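Grestuteo Opens Its First Neighborhood Kitchen Shop in Brekke, With Table Linens at the Heart of It
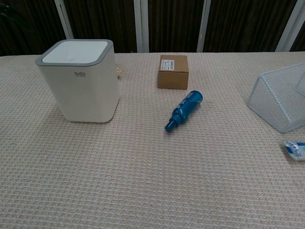

BREKKE, December 2018 - Grestuteo, the family-run maker of table linens and small goods for the home, is very happy to announce the opening of its first shop of its own, in the old feed store on the corner of Jollelon Street. After years of selling through other people's stores and by mail, the company now has a front door, a bell that rings when you open it, and a long table in the middle of the room where customers are welcome to sit down and take their time.

The shop carries the full Grestuteo range of table coverings, napkins and runners, along with the new Bratier line of heavier everyday cloths, which was first shown to mail-order customers in August and sold so well that the workroom has been catching up ever since. There are 60 patterns and weaves on the shelves, and most of them can be cut and hemmed to order for tables that are longer, narrower or rounder than the usual.

"We have always had people write to us with a sketch of their table on the back of an envelope, and I love those letters, I really do," said Kaja Avotiņš, founder of Grestuteo. "But there is so much you can't settle by letter. People want to put their hand on the cloth. They want to hold it up to the window, or bring in the plate they eat breakfast from and set it down to see how it looks. Now they can do that, and we can put the kettle on while they think it over."

Avotiņš started the business at her own dining table with two borrowed sewing machines and a bolt of plain cloth. In the past year the workroom filled 3,142 orders, many of them from households that bought their first tablecloth from her long ago and have come back for the next one, and sometimes for one to send along with a son or daughter moving into a first apartment.

The new space also has a mending counter at the back, where any Grestuteo cloth can be brought in for a new hem or a patched corner at no charge, whatever its age. Cloths from other makers are welcome too, for a small fee. Simple repairs will usually be ready in around 30 minutes, and bigger jobs can be left overnight.

"My mother mended everything, and she would have been cross with me if I had opened a shop and only sold new things in it," Avotiņš said. "So the mending counter was the first piece of furniture we built - before the shelves, even before we had decided on the paint."

Evening classes in hemming and napkin making will begin once the holiday rush is over. Beginners are very welcome, and all materials are included in the price of the class. A sign-up sheet is kept by the register.

The shop is open from mid-morning until early evening, with parking behind the building. Mail orders will go on exactly as before, and so will the printed catalog.

About Grestuteo
Grestuteo designs, cuts and sews table linens for everyday use in its workroom in Brekke. Its cloths are sold by mail and, now, over its own counter.

Press contact
Kaja Avotiņš, Grestuteo, Jollelon Street, Brekke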